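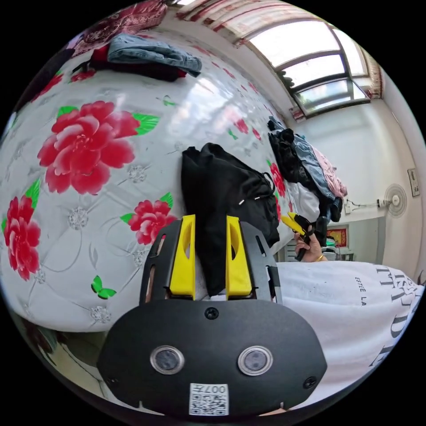

**Progress report, February: hand-held gripper kit trial**

Prepared by Ayanda Dlamini for Petronella Mabaso, Arnstead

The Stellon kits on loan from Lirkau have now been used for 12 home sessions. We have 216 usable recordings of clothes handling against a target of 400 for the grant period. The sessions are held in ordinary bedrooms, with the clothes laid out on the bed.

The operators work with a gripper in each hand. Training takes 20 minutes, down from most of a morning with our old equipment. Dark trousers and jackets are still the slowest items, and denim is next.

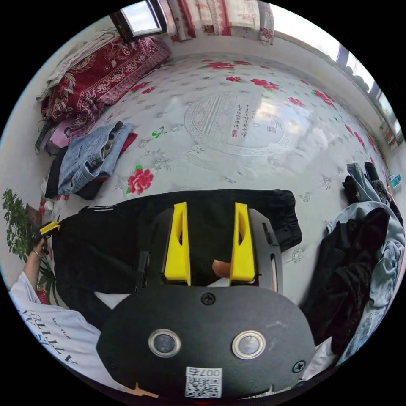
*Photo: A. Dlamini / Arnstead*

**Fingers.** The yellow fingers hold up well. We replaced one pair after it was dropped on a stair. Spare pairs arrived from Lirkau within the week and fit without adjustment.

**Labels.** The QR labels scan reliably. We would like a second one on the side of the body for checking kits in and out.

**Software.** Two recordings were lost when the upload tool closed early. Pillay has sent an update and we have not had the fault again.
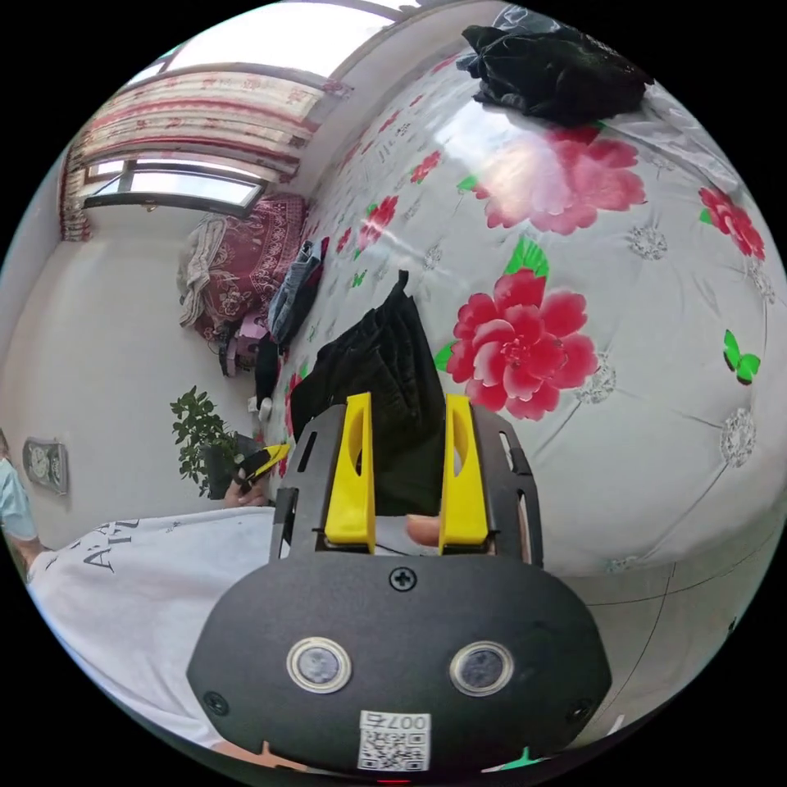

*Source: Arnstead field team*

**Still open**

- Grip on soft, thin cloth. Operators report having to pinch twice. Lirkau is sending a ribbed finger to try.
- Price for a full year, including repairs. The quote is late.
- Whether to add a third kit. I would wait for the quote.

Spending is within budget. The next report will cover the ribbed finger and the remaining recordings.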